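I've been meaning to write about the bread for weeks, so here goes (put the kettle on, it's a ramble).

It began in July when my neighbour Soledad Ortuño went off to see her sister and left me a jar of rye starter with a note saying "feed it or it sulks". I'd never baked a loaf in my life! I'd made scones, badly, and one banana cake that had to be cut with the big knife. But she'd been kind about my bins, so I took the jar, and by the end of the first week I was getting up before six to look at bubbles. 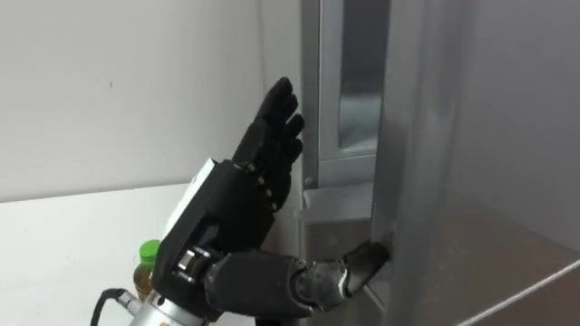 *A hand at the grey door.*

The first loaf was a brick. I used the recipe from the back of the flour bag and gave it an hour to rise, which is plenty for packet yeast and nowhere near enough for a rye starter. The second was a slightly larger brick. Then I found an old Skovirholm baking pamphlet in the charity shop on Tunstall Road, 15 pence, half the pages stuck together with what I hope was jam, and it said to leave the dough overnight somewhere cold. Fourteen hours, it says, and don't poke it. I poked it, obviously, but I did leave it the 14 hours and the difference was enormous – proper holes, a crust that crackled when it came out, and a smell that brought my son downstairs without being shouted for.

The overnight bit is what changed everything for me, really. You mix it after tea, go and watch something daft, and shape it in the morning while you're still half asleep. Mine's a wet dough and it sticks to absolutely everything (sleeves, taps, the cat once), so keep a bowl of water by you and dip your hands in before you touch it.
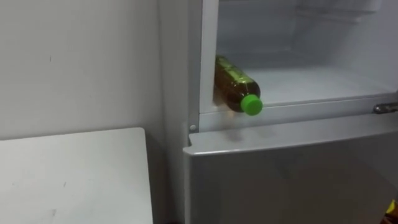
## What I do now

I mix 638 grams of dough in total. I know that's a silly number, but it's what fits my tin and I've stopped arguing with it. Mostly strong white, a good scoop of rye, salt, water and a big spoonful of the starter. Bit of a stir, leave it half an hour, then fold it over itself a few times whenever I walk past.

In the morning it goes into the tin and sits out until it's nearly at the rim. The oven needs to be as hot as it'll go. I give it around 58 minutes altogether with the heat turned down after the first ten, and then comes the hard part, leaving it alone until it's cool. I've managed that twice.
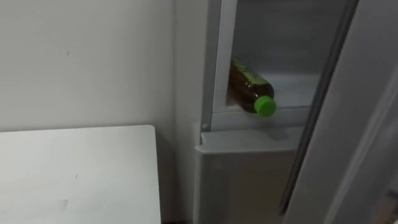 *White table, fridge open.*

Soledad's back now and has had her jar returned, fatter than she left it. I kept half, of course. She tried a slice of last week's loaf with butter and said it needed more salt, and she was right, so I've put that on the list along with trying seeds on top. If anyone's got a way of making them stay on, please tell me, I've been hoovering up sunflower seeds for days.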